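Wasik Garment Care — Support Desk

Ticket: Folded knitwear out of square, packs too wide for tray
Category: Finishing / folding table
Priority: Normal
Status: Closed, one item carried forward
Opened: January 24, 2025
Site: Cisneros finishing room
Articles affected: Zivance lightweight knit, all pale colours

Problem as reported

Folded packs of Zivance lightweight knit are arriving at the tray station out of square. The two layers of the body do not lie edge to edge after the first fold. The upper layer stops short of the lower one, and the step is then carried through the second fold and into the finished pack. Worst case measured on the finished pack is 40 mm of lower layer showing. The tray takes a pack with a small step but not that one. Affected packs are being opened, shaken out and folded again.

Woven shirts folded on the same table with the same sequence are fine. Towels are fine. The fault appeared when the Zivance articles came into the rotation and has not been seen on anything else.

Room and equipment

White folding table, rounded corners, gently rounded rim. Smooth gloss top, no cover. Pale floor. Dryer in the adjoining room, pieces brought through in a wheeled basket. Trays are Droltari standard, slotted sides.

Fold sequence in use: lay out wide with the long edges parallel to the back of the table, smooth, bring sides in, bring hem up, turn over, tray.

First response

Please confirm the following before we change anything.

Is the table level in both directions?
What is the top cleaned with, and when was it last done?
How long do the pieces sit between the dryer and the table?
Is the step always on the same side?
Are the pieces within the size given on the Zivance article sheet?

Also please set one piece aside as a reference and use it for every check, so that we are comparing like with like. A pale one is best. The edge of the lower layer is hard to find on the dark colours.

Site reply

Level checked along the back and along both ends. No fall found.

Top is wiped with a damp cloth at the start of the shift. A spray polish was also in the cupboard and had been used at some point. It is not on the approved list. It has been taken out of the room.

Pieces go from the basket to the table straight away if the table is free. Otherwise they wait in the basket, sometimes for most of a shift. No record is kept.

Step is not always on the same side. More often towards the front of the table.

Sizes agree with the article sheet. Peach garment set aside as reference.

Log

Entry one. Table top. Suspected polish residue. Top washed with warm water and neutral detergent, rinsed, dried with a lint-free cloth, left uncovered for an hour. Reference piece laid out and folded. Step still present. Cloth was noticeably less inclined to slide when smoothed, so the residue was contributing, but it does not account for the whole of it. Polish stays off the list.

Entry two. Static. Room air is dry at this time of year and the knit clings to itself when it is lifted out of the basket. Basket wiped down, humidifier brought in from the store and run before the next check. Clinging reduced. Step unchanged. Humidifier left in place for comfort of handling only. Not considered part of the fix.

Entry three. Resting time. Reference piece run through the dryer and laid out at once, then run through again and left flat before folding. When laid out at once the body relaxed on the table while it was being folded and the hem crept. When rested first, the hem stayed where it was put. Step reduced but not gone. Resting time to be written into the sequence whatever else is found.

Entry four. Layout. With the top clean and the piece rested, attention moved to how the cloth lies before the first fold. The layout step asks for the long edges to run parallel to the back of the table, and they do, near enough. It says nothing about the layer underneath. On the reference piece the upper layer can look acceptable from the back edge forward while the lower one is still lying at a slant. Smoothing from above then presses the slant in and leaves a fold line where none is wanted.

Wide layout and corner pull on the reference piece:

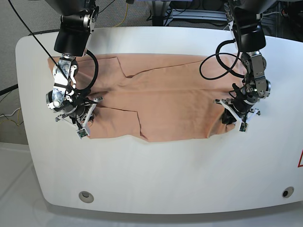
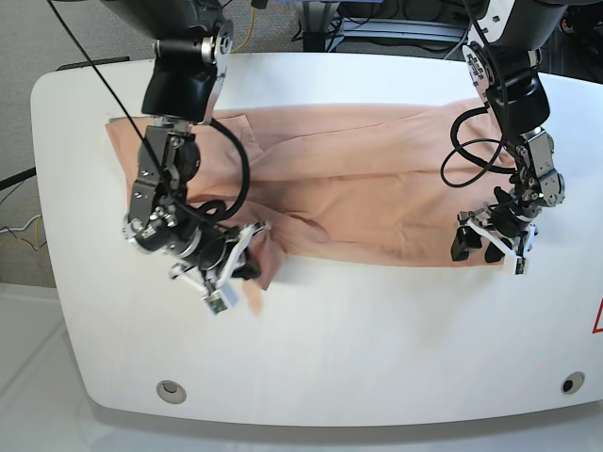
Peach garment on the white table. Lower edge of the cloth uneven in both pictures; offset layer visible in the first, corner drawn down towards the front of the table in the second.

Entry five. Reading of the above. In the first picture the cloth is a wide rectangle and would pass the layout step as written. It still has a stepped fold line running down through the lower middle, with one layer overlapping another out of line, and a diagonal fold line towards the upper right. If that piece goes on to the side fold, the step goes with it. The check at this point should be made on the lower edge and not on the upper one. The upper edge tells you very little about what the layers are doing.

In the second picture the upper part of the cloth has a lighter, smoother band and the rest is wrinkled and loosely folded. The corner is gathered to a narrow twisted point. Pulling from a point like that puts the load into one line of stitches and leaves the cloth on either side of it slack. The corner needs to be opened out before it is drawn anywhere.

Question back to site: is there any instruction in the room, written or otherwise, that says how much of the corner to take?

Entry six. Site reply. No. The laminated card by the table says "straighten corner" and leaves it there. The card was written for woven shirts. A woven corner holds its shape and can be taken at the tip. The knit rolls up as soon as it is drawn.

Entry seven. Corner hold. Trial sequence issued. Open the corner flat on the table, take it with 100 mm of hem lying flat behind the hold, draw in line with the hem, lower, release. No diagonal draw. Reference piece done this way after resting. Layers met along the hem. A small step remained at one side seam and was gone after the side was lifted and lowered once.

Repeated on other pieces from the same basket. Result held on pieces that had been rested. On a piece taken straight from the dryer the hem crept again, as in entry three. The two faults are separate and both have to be dealt with.

Entry eight. Anti-slip mat. Site asked whether a rubberised mat would save having to rest the pieces. Tried. The lower layer gripped the mat and would not lie out, and the upper layer moved freely over it, so the step got worse. The mat also left a faint texture on the pale cloth that needed steam to remove. Mat withdrawn. The bare top is the right surface for this article provided it is clean.

Entry nine. Marking the table. Low-tack tape laid along the back as a guide line, 1000 mm long. Useful for getting the piece square to the table at the start. Tape edges lifted after washing down and caught the knit. Removed. A line that does not stand proud of the surface would be acceptable, and site has asked Droltari what they supply. This is the carried-forward item.

Entry ten. Extended run. A full basket of Zivance knit folded with the revised sequence. No pack rejected at the tray for width. One pack rejected for a sleeve caught in the second fold, unrelated, refolded.

Revised sequence, Zivance lightweight knit

Wash top with neutral detergent at start of shift. Rinse and dry. No polish.

Rest pieces flat after the dryer, stacked no more than 2 high. Do not leave them in the basket.

Lay out wide, long edges parallel to the back of the table.

Look along the lower edge first. If a second layer shows, lift that side clear of the table and lower it again. Do not try to push the layer into line from above.

Open out any corner that has rolled before drawing it. Draw in line with the hem.

Smooth from the middle outwards, lightly. Heavy smoothing stretches the knit and it comes back after the fold.

Sides in, hem up, turn, tray.

The woven sequence is unchanged. Keep the two cards apart. The existing card should have "woven only" added to the heading.

Follow-up from site

Both cards are up. The resting shelf is the one under the window, which gets sun in the afternoon, and we would like to know if that matters for the pale colours.

Reply: for the time involved it should not, but turn the stack face down if pieces will be there over a break. The shelf on the inside wall would be better if the spare hangers can go somewhere else.

Follow-up from site

Hangers moved. Inside shelf in use. The reference piece has been washed and returned to stock. No further rejects for width. Droltari have offered a printed line for the table top and will send a sample in May.

Closing note

Closed with agreement of site. Sample line to be logged as a new ticket when it arrives, quoting this one. Please include the cleaning product used on the day it is fitted.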